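# Chapter 8: Reading the Death Notice

I came to genealogy through a shoebox of clippings, and the first one I pulled out was for a woman named Huguette Roussel, who died in Kellstead in 1958. Four lines! No age, no cause, just "late of Jandville" and the name of a married daughter. I must have read it twenty times before I noticed how much it was telling me.

So that's where we'll begin, with the short ones. A family paid by the line in those days, and what they chose to keep is worth your time (I still get a little thrill over a maiden name).

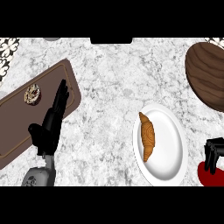 Look first at who's listed and in what order. The daughter in my clipping was Léonie Pruvost, and her surname sent me off to the Drakmont parish books, where I found a marriage, two baptisms and a brother I'd never heard of. My friend Aarti Garg has indexed more than 900 notices from that county, and she swears by the same habit: copy out every name before you chase a single one.

Get a pencil. We'll work through the Roussel notice line by line, starting with "late of."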